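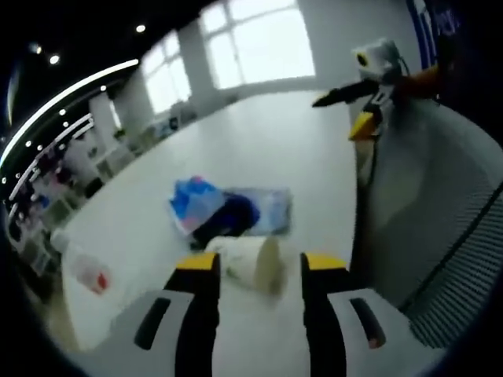 公共大桌收拾起来了，Ukton 办公区“桌面归位”进入第三个月

2021年5月17日　园区消息

Ukton 办公区的人最近见面，聊得最多的居然是桌子。从3月开始，这个面积900平方米的开放式楼层推行了一项叫“桌面归位”的小活动：公共大桌上的东西谁看见谁收，纸杯、瓶子、抹布、数据线，各有各的去处。活动办到现在，参加的团队越来越多，连隔壁 Tretby 楼的几家公司也跑来打听怎么弄，真是让人高兴！

事情的起因很普通。Ukton 的公共大桌是全层最受欢迎的地方，靠近窗户，光线好，开会、吃午饭、拆快递、临时摆样品都在那里。用的人多，留下的东西自然也多。早上来得早的同事想占个位置看材料，先得把昨天的纸杯挪开，再把揉成一团的布抖一抖，看看底下有没有压着谁的钥匙。大家嘴上都说过要收，可东西不知道该放哪儿，挪来挪去还是在桌上。

今年春节后，楼层服务台在茶水间门口贴了一张纸，请大家写下“桌上最常见、又最不知道该放哪里的东西”。那张纸很快就写满了，后来又续了一张。写得最多的是喝了一半的瓶装水，其次是擦桌布，再往后是各种没有包装袋的线、拆开的零食、清洁海绵，还有一条写的是“三把一模一样的伞”，底下跟了好几个感叹号。

服务台照着这张清单配了一批收纳用品，整个活动的采购预算是1000元，最后花掉700元。剩下的钱大家商量过后没有急着用，打算等天热了再看缺什么。买回来的东西都很朴素：浅托盘、收纳筐、标签纸、束线带，外加50块擦桌布。布按颜色分了用途，浅色的擦桌面，深色的擦地上和窗台，用完统一放进茶水间的待洗筐。听起来简单，头一个星期还是有不少人拿错，好在洗干净以后都一样能用。

最热闹的要数每天下午的“十分钟归位”。到点以后，谁手上方便谁就过来，没有签到，也不排班。先把大桌上的东西拢到中间，再一样一样分：还要喝的瓶子写上名字放到窗边，不要的倒空回收；纸杯进垃圾桶；没拆封的袋装食品和湿巾归到公共零食柜；带包装的清洁用品回茶水间。分到最后，总会剩下几样谁也认不出来的，就进“等主人”筐，放满一周还没人领，由服务台处理。 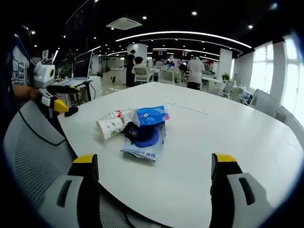 先拢到中间这一步，是试过几种办法之后才定下来的。刚开始大家各收各面前的一块，结果你推给我、我推给你，桌子两头的东西反而越堆越多。后来有人提议干脆全放到一处，一眼就能看清有什么，分起来快得多。躺倒的杯子也不用扶，横着拿起来顺手就扔了。瓶子倒是要多看一眼，盖子没拧紧的先拧紧，前阵子有人拎起来就走，洒了一路，茶水间的深色抹布那天全都派上了用场。

归位之后是擦桌子。白色桌面干净的时候特别亮堂，可咖啡印子也格外显眼。服务台原先备的是喷雾加抹布，后来添了海绵，放在浅托盘里端过来，水不会淌到桌上，擦完连托盘一起端走冲洗。这个小改动很受欢迎！过去海绵常常被随手搁在窗台上，晒得又干又硬，现在有了托盘，大家看见它就知道要送回水池边。

线的问题解决得慢一些。Ukton 各团队用的设备不一样，充电线、显示器线、转接线混在一起，光看外表很难分清。目前的做法是绕成圈、扣上束线带，再贴一小块标签，写明接什么用。找不到用途的也先绕好，别拖在桌边绊人。茶水间旁边的柜子腾出了一层专门放线，柜门内侧贴着一张手写对照表，哪种接头放哪一格，画得清清楚楚，画工还相当不错。

租用楼层南侧工位的 Fellis 团队是最早响应的一批。他们平时加班多，晚上的公共大桌几乎是他们的食堂，活动开始后，他们主动把晚饭后的收拾也包了下来，早上到岗的同事因此能直接坐下来用桌子。作为回应，早班的几个小组每天帮忙给窗台上的绿植浇水，那几盆植物以前由 Fellis 照看，现在轮到大家一起养。长势怎么样，各方说法不一，不过土肯定是湿的。

一楼的 Lo 咖啡店也加入进来了。从本月起，自带杯子去买咖啡可以在店里多领一份小饼干，Ukton 楼层的人拿着自己的杯子下楼的明显多了起来。店里还送来一批硬纸托，方便一次给同事带好几杯，用完可以退回去接着用。茶水间的一次性纸杯照旧供应，留给来访的客人和忘带杯子的人，取杯处贴了条小提示，请大家喝完顺手带走。

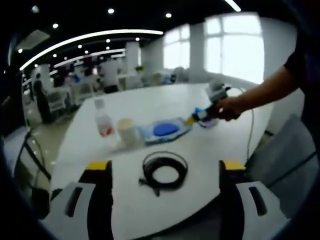 白色椭圆桌上放着贴红色标签的塑料瓶、白色杯子和浅托盘里的蓝色圆形海绵，近处是一卷黑色线缆。

活动也有磨合的地方。有团队反映，正在用的东西被好心人收走了，找了半个下午，最后在“等主人”筐里翻了出来。针对这种情况，服务台做了一批“还在用”的桌牌，往东西旁边一立，别人就不会动。桌牌当天有效，下班前请收回，第二天要接着用可以再放。也有人担心桌牌会变成占座的工具，服务台的答复是先用一段时间看看，真有问题再改，意见可以写在茶水间门口的那张纸上，它现在已经换到第四张了。

另外一个常被问到的问题是地毯和椅子。公共大桌旁的椅子经常被各组借走，用完不一定回得来。下一阶段打算把椅子也纳入归位范围，借走的当天推回桌边即可，不登记。靠窗的矮柜也会一起整理，柜面上堆的东西各组先自己认领，剩下的按老办法进筐。

Tretby 楼的几家公司已经约好过来看一次下午的归位，把托盘、标签和对照表的做法带回去。两边还商量着互通有无：Tretby 有多余的收纳筐，Ukton 这边的束线带买多了，正好可以换。如果顺利，入夏以后两栋楼会用同一套标签，搬工位的时候连箱子都不用重新写。

想参加的朋友不需要报名，下午看到有人在大桌旁收拾，走过去搭把手就行。抹布在茶水间左手第一个抽屉，标签纸和笔在服务台，束线带用完请告诉值班同事补货。认领失物也到服务台，那三把一模一样的伞目前还剩两把。

（Ukton 办公区服务台供稿）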